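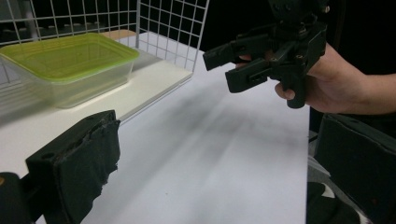 Page last changed: Fri 2 February, 16:40 (Hostent wiki, space Culletgate / benches / Faulkner)

Zilleo hand grippers on the Faulkner bench: pads, jaw play, re-zero

Started as a pad check and took most of the day. Gripper A is the near one with the cloth on the finger, gripper B is the one in the hand on the right.

State at start

The log had the pair at 1,601 recorded runs since the last full strip-down, which was in August. Of those, 273 were on the current cloth on A. The last batch had a lot of slips on lids and I wanted to rule out the pads before anybody went through the tracking data.

A, left finger: cloth wrinkled and bunched up along the right edge, starting to fray, with loose folds toward the bottom. Tried to smooth it flat with a thumb and it moved across the face, so the tape under it had let go as well. No point in trimming it. Two small holes on top of the finger checked with a pick, clear, no grit in the threads.

B: jaws stop with a narrow gap between them when the trigger is let go slowly. Let go fast, they close further. That is the sticky return we had in August and I should have looked at it sooner.

Pads on A

Pulled the old cloth. The tape came off the face in strips and left glue behind. Isopropanol on a rag, two passes, then a plastic scraper for what was left along the lower edge. Do not use the steel scraper, it marks the face and the new tape lifts at the scratch.

Cut new cloth from the same roll. I cut it long, wrapped it from the outside edge, pulled it tight over the gripping face and closed it on the back. The old one was closed on the side, and that side is where it had bunched. Double-sided tape on the full face this time, not only at the ends. Clamped between two scraps of board through lunch.

While it was clamped I went over the finger screws. One on the left finger took a quarter turn before it was snug. The others were fine. Paint marks put on all of them so the next person can see if anything backs out.

Return on B

Took the trigger spring out and compared it with a new one from the drawer. Same length, same feel. Spring is fine, put it back.

Took the linkage cover off. Black paste in the lower pivot, old grease with fiber in it. I assume the fiber is from pad cloth but did not look any closer. Cleaned both pivots with a brush, dried them with air, then one small drop of light oil each. No grease this time. If it squeaks we can talk about it, but grease holds the lint and then we are back here.

After that the jaws closed the same way slow or fast. Did it by hand until I was bored and it did not hang up once.

Slight side play in the long jaw is still there. Feels like wear in the bushing. Left it alone, no bushings in stock. Added to the order list.

Re-zero

Both grippers closed on the gauge block, then fully open, then saved. Width readings on the test page:

A closed: OK
A open: OK
B closed: OK on the second try. The first try was with the old zero still loaded, my mistake. You have to reload the page after saving or it shows you the previous values.
B open: OK

Bench

Left the layout as it was: raised white board with the wire grid panel behind it, clear box with the green lid to the left, middle of the table kept free for the handover. Checked that the board does not rock. It does a little at the front corner if you lean on it. Slid a shim under and taped the shim down.

Wiped the table. The overhead light is even enough but anyone reaching in from the right puts a soft shadow across the middle of the white surface. Tracking did not lose either gripper with a hand there, so no change. If someone wants to move the lamp, please do it before a batch and write it down.

Test runs

Ran 73 short ones after lunch: lid off, lid on, pass from A to B, put down. No slips on A. B dropped the lid twice, both times early on, when I was gripping it by the corner. Gripped on the long side it held every time. I would call B usable.

Pads on A after the test: flat, no creases, edge still down. Cloth has darkened a bit where it meets the rim of the lid, which the old one also did in its first days.

For the next person

- Look at the edge of the cloth on A before you start. If you can get a fingernail under it, swap it. Do not glue it back.
- New swap interval is 200 runs, down from 317. The old number came from the thinner cloth.
- Pre-cut pads are in the drawer under the bench, cut to the longer size. The short ones are in the bin, do not fish them out.
- Oil only on the pivots. The grease has gone back to the store cupboard.
- The paint marks are yellow. If a line is broken, tighten it, wipe off the old mark and put on a new one.

Open

- Bushing for the long jaw on B, on order.
- The slips in the last batch: the pads are a fair suspect but I have not matched the bad runs to dates. Someone needs to check whether they are all on A.
- The test page should reload by itself after a save. Ticket is in.
- Cable clip on A is cracked. Zip tie on it for now.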